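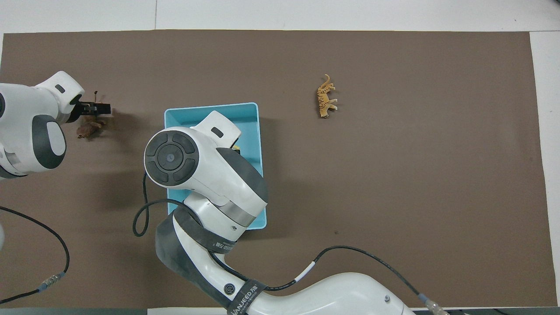
*Animal figurines and a light blue tray on a sheet of brown paper.*

## Kinmont Library Service to extend toy lending to all branches

2019-09-16

Kinmont Library Service has confirmed that its toy lending scheme will be extended from the Central Library to all 4 of its branches this autumn. Families with a child under eight will be able to borrow toys, puzzles and play sets on an ordinary library card, with no separate membership and no charge.

The scheme opened at the Central Library in March with a stock of 400 items. By the end of August it had recorded 2897 loans. Small-world play sets, including farm and woodland animals, were the most requested category, followed by wooden railways and floor puzzles. Musical instruments were borrowed least often, although the service notes that few were available before June.

Aksel Egilsson, Head of Children's Services, said that demand had been higher than the original budget allowed for.

"We planned for a modest trial at one site," he said. "Parents in Hundik and the outlying villages told us at an early stage that a bus journey into town with a pushchair and a box of toys was not practical. The branches already have regular story sessions and staff who know the local families. It is sensible to lend from there."

The Hundik branch will be the first to offer the service, with the remaining branches to follow before the end of the year. Opening dates will be displayed at each branch and printed in the service's winter programme. A further 78 play sets have been ordered for the extension, and stock will be moved between sites every six weeks so that the choice at the smaller branches does not stay the same for long.

Funding for the extension has been provided by the Rosenthal Fund, which supports early years projects in the district. The award covers new stock, storage and cleaning materials for two years. Staff costs will continue to be met from the existing library budget.

### Borrowing arrangements

Each child may have up to three items on loan at one time. The loan period is three weeks and may be renewed once, provided that no other family has placed a reservation. Items may be returned to any branch during staffed hours. They should not be placed in the book return boxes, which are not large enough for most sets and have been blocked on several occasions.

Every set is issued in a bag with a printed list of its contents. Families are asked to check the list before leaving the library and again before returning the set. There is no fine for a single lost piece, but staff should be told so that the list can be corrected. Where a set can no longer be used, the borrower may be asked to pay part of the cost of replacing it.

Returned items are cleaned and inspected before they go back on the shelves. This normally takes two working days, and reserved items will not be available for collection until it has been completed. Sets containing small parts carry a label giving the recommended age, and will not be issued for use by children below that age.

### Reservations and donations

Reservations may be made at any enquiry desk or through Trustine, the online catalogue, where toys will be listed under their own heading from next month. Until then, branch staff can provide a printed list on request.

The service is unable to accept donated toys at present. Residents who have items in good condition are advised to contact local charity shops or playgroups directly.

Childminders registered in the district may apply for a group card, which allows up to eight items to be borrowed at once. Application forms are held at the Central Library and must be returned there in person with proof of registration.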